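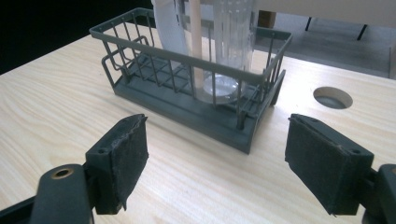
Reading time: 4 minutes

Prulter hand-held gripper
Equipment page and rules of use
Supplied by Flarnstead. Rules maintained by Britta Oltmanns and Chi-keung Tam.

The Prulter is a two-finger gripper, held and closed by the operator, for recording household and light assembly tasks. The same fingers and pads fit the Szekeres arm adaptor, so a task recorded by hand can be replayed with identical contact surfaces. This page covers the unit as supplied and the practice Flarnstead expects from sites that hire it or hold one on long loan. Sites that own their units may follow local rules, but recordings offered to the shared library are checked against the rules below.

What is supplied
Gripper body with trigger and camera mount
Left and right fingers, fitted
One pair of pads, fitted, plus one spare pair (order code 271)
Hex key for the finger screws
Calibration card
Carry case
The camera and memory cards are ordered separately. The arm adaptor is a separate item and has its own page.

Before a session
Check that both fingers are fully seated on their brackets. Tighten the finger screws with the key supplied. Power drivers are not to be used on them at any setting.

Open and close the gripper fully five times with nothing between the fingers. Travel should be smooth and the fingers should stop at the same point each time. A unit that sticks or clicks is to be tagged and set aside. Do not oil it.

Record the calibration card at the start of the session and again after any change of finger, pad or lens. A recording without a valid card is rejected at check-in, whatever its quality otherwise.

Pads
Pads are a wearing part. They are changed after 100 sessions or on condition, whichever comes first, and always as a pair. Mixing an old pad with a new one alters the closing point and shows up later as an offset in the replayed grasp. The session count is kept on the card in the case lid.

Light fraying along the edge is acceptable. Tufts that stand clear of the finger are trimmed with scissors, never pulled. A pad that has lifted from the finger is replaced. It is not glued down again, as glue at the edge changes the stiffness of the face.

Pads must not be washed. If a pad has picked up grease or food it is changed, and the reason is written on the lid card.

Laying out the table
Objects for a kitchen task are set out before recording starts, and the layout sheet names each object and the thing it stands on or in. Nested objects need a line of their own. A cup standing in a rack is entered as "cup, in rack", and a stick standing in that cup is entered as "stick, in cup". Lukian Semeniuk revised the sheet in December after a run of recordings had been entered with the rack only, which left the contents without labels.

Clear and translucent objects are permitted. The operator should approach them slowly and hold still with the fingers open before closing. Strong light on a pale table can wash out the surface near a clear base, so lamps should be turned away from the working area where possible. Window light is to be noted on the sheet.
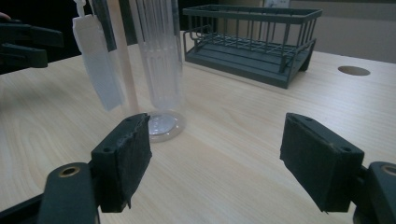 Table openings are treated as hazards under the layout rules, in the same class as an unguarded table edge. Small parts are kept well clear of them, and no object is to be released directly over one. A cover may be fitted if it lies flush and stays in place for the whole session. Where the opening is left uncovered, as with the round cable hole towards the right of this table, it is marked on the layout sheet so that a later arm trial can exclude the area. The mark is made even if the task keeps to the other side of the table.

Tall objects
An object that rises out of the camera view when the fingers are at table height is classed as tall. Tall objects are recorded first from a standing-off position, where the whole height is in view, and only then approached. With a cup on a disc base, the grasp is taken on the cup wall. Gripping the disc is a fault and is logged as such.

Hanging items near the task should be either part of the task or removed. If a tag or pouch has to remain, it is listed.

Hands and second operators
One person operates the gripper. A second person may reset objects between takes, with the fingers open and the trigger released. Hands stay outside the space between the fingers at all times, including during pad changes, when the trigger lock must be on.

A hand that enters the view during a take does not by itself void the recording. It is flagged at check-in and the take is kept or dropped by the reviewer.

Moving to the arm
Replay on the Szekeres adaptor falls under the site's own machine risk assessment, and nothing on this page replaces it. Flarnstead will not release an adaptor to a site that has no named person responsible for the arm. First replay is done at reduced speed with the table bare, then with the objects in place. The stop button is tested before each of these.

Faults and returns
Fault reports go to Orest Tkachuk at the Skilwood workshop with the unit number and the lid card. Keep worn pads in the bag provided and send them back with the unit. Units are checked and returned within 2 weeks. Loan units are available for sites with a session already booked.

Related items
Pad pair, order code 271
Replacement finger, left or right
Szekeres arm adaptor
Layout sheets, pad of 100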